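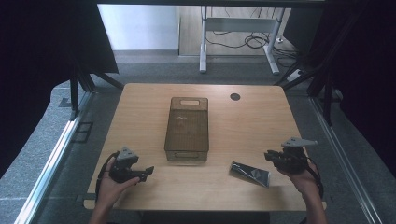
Renora Hand Tools Team – News

FOR IMMEDIATE RELEASE

Renora opens orders for the Grurndale paired gripper kit

WOMVILLE, October 13, 2025 – I've been waiting a long time to write this one, so forgive me if I run on a bit. Orders are open for Grurndale, our kit of two hand-held grippers for people who want to show a robot how a job is done by simply doing the job themselves. You pick up one gripper in each hand, you sit or stand at an ordinary table, and you get to work. Open a box, move a packet, set something down again. The grippers record what your hands are up to, and the recording goes off to whatever you use for training.

My name is Berwyn Gwilliam and I run the hand tools team at Renora. I'm also the person who answers most of the mail, so if you wrote to us over the past year asking when you could buy a pair, this is your reply (and thank you for being so patient with me!).

What you get

Every Grurndale kit has a left gripper and a right gripper, a cable for each, flat mounting plates for the tops, a set of spare foam pads, and the screws and small wrench you need to change them. There's a printed guide too, and it's short. We packed the whole thing in a carrying case that fits under an airplane seat, because I got tired of checking mine.

The kit costs $2,000. That's for the pair, with the recording software included, and there is no yearly fee on top. Extra pads are $50 a set.

We're making 538 kits in the first run. I'd love to tell you there was a clever reason for that number, but it's how many we could build with the parts on our shelves. A second run will follow if this one goes, and I think it will.

Why pads you can change

If you've used grippers like these for more than a few days, you already know that the pads take a beating. Foam grabs well. It gives a little, it doesn't scratch, and it'll hold a smooth thing that hard plastic would send skidding across the table. It also tears. The edges go first, then little scraps start hanging off the bottom, and sooner or later you want a fresh pair.

So on Grurndale the foam sits on a thin plastic backing that screws on and off. We put brass inserts in the link arms as well, so you aren't driving screws straight into plastic every time you take the thing apart. I've changed pads on a bench, on my knee, and once in the back of a parked van, and I'd only recommend the first of those.

We've left the choice of when to swap up to you. Some of our early users like a new pad at the first sign of fraying. Others run theirs until they look like something the dog had – and they tell me they prefer the feel. I'm somewhere in the middle, myself.

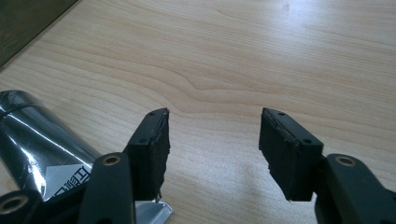 Foam pads and brass inserts on the jaws, with a foil-wrapped cylinder on the table.

Odd objects welcome

We get asked a lot what you can practice with. My answer is to start with whatever's in your desk drawer. Clear and tinted plastic boxes are good, especially ones with a lid and a slot for a handle. Shiny pouches are good. Anything in foil is great, because a crinkled surface throws light all over the place and you'll want some of that in your recordings. A table full of matte cubes is pleasant to work with, but kitchens and stockrooms don't look like that.

My other tip is to use both hands even on jobs you could do with one. It feels silly at first. Then you get to a lid that needs one side steadied and you're glad you had the habit.

Who's had them already

Our friends at Khaemba have been using early pairs since before the case was designed, and they've been wonderfully blunt with us. The first cables were too stiff and pulled at the wrist, so we went to a softer one. They also wanted the top plates to match on the left and right so that either could be fitted without hunting for the correct side, and we did that too. They asked for a carrying strap as well – sorry, folks, maybe next time.

Left-handed users, I haven't forgotten you. Both grippers close with the same effort, and you can set either one as the lead hand in the software. It's in the first menu, near the top.

What it doesn't do

I'd sooner say this now than in a refund email. Grurndale is a recording tool. It won't train your robot for you, and you'll need your own computer and your own plan for what to do with the recordings. The jaws are sized for things you'd normally pick up with your fingers, so a paint can is out. And please keep them out of the sink. The foam soaks up water like crazy, and the electronics won't thank you either.

Ordering and delivery

You can order today through the Renora shop or by writing to the hand tools team. The first kits leave our Womville workshop before the end of October and go out in the order that people paid. Schools and small labs can ask us for an invoice in place of paying by card. Each kit comes with a one-year warranty on everything but the foam, and I hope you can see why we left the foam out!

If you'd like to try a pair before you buy, come and see us in Womville. We keep a table set up for visitors and you're welcome to bring your own objects along. Just send a note first so one of us is free to get you started.

About Renora

Renora designs and builds hand-held tools for robot teaching. We're based in Womville, where we do our own assembly, packing and repairs.

Press contact

Berwyn Gwilliam
Hand Tools Team, Renora
Womville

Review kits are available on loan to working reporters and reviewers. Please mention your publication and where you'd like the kit sent.

###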